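Movie night on a phone: tips for the kitchen and workshop

Download the film over Wi-Fi before you start. A two-hour movie streamed on a weak garage signal will stop at the worst point, usually with your hands in dough or glue.

Pick something you have seen before, or something dubbed. Subtitles are no good while you chop. Turn off autoplay for the next episode too.

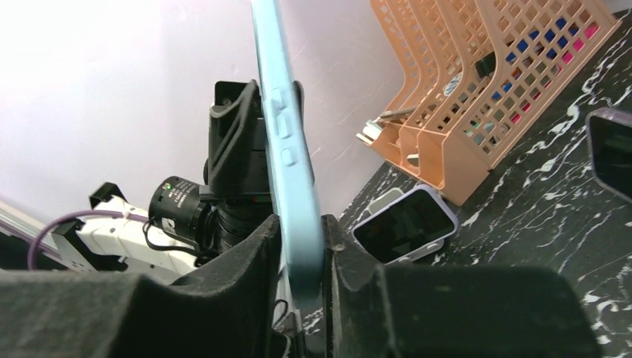 Phone in a light blue case, volume button toward the top.

Set the volume before your hands get greasy. If the sound is thin, put the phone next to a tiled wall – not inside a metal bowl, where voices turn harsh.

Keep it away from the stove and the sink. A cookbook stand works well on a counter. In the workshop, use a shelf at eye level, upwind of the sander. 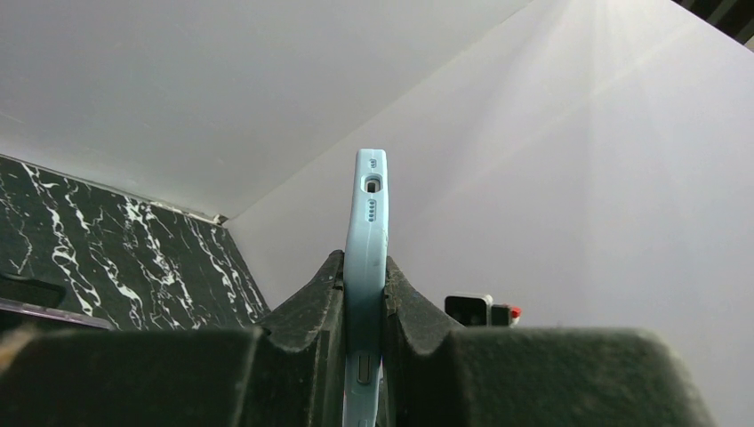 Charge to full first and turn the brightness down a little. Long films drain an old battery fast, and a cord across the work surface gets in the way. Wipe the case with a barely damp cloth afterward.

Bethel Ambaye
Updated September 7, 2026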